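Ticket 282: Label printer at Vasley store prints everything twice
Opened by: Sunee Somboon
Assigned to: Chalerm Ongart

Produce bag labels are coming out in pairs. One bag of onions, two prices, both correct, which the customers find less comforting than you'd think. 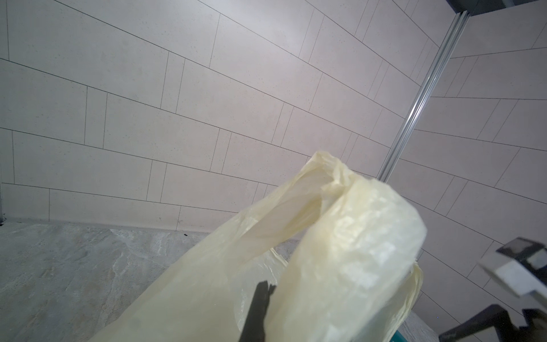 Work log

8:10 am. Restarted printer. Two labels.

8:25 am. Copies setting in Camby was 2. Changed it to 1, saved, got two labels. Setting was 2 again.

9:05 am. Caton store's nightly sync overwrites ours. It also runs at noon, and apparently whenever it feels like it. Turned sync off for Vasley.

9:20 am. One label. Sunee asks for the spare roll back.

Status: waiting on Caton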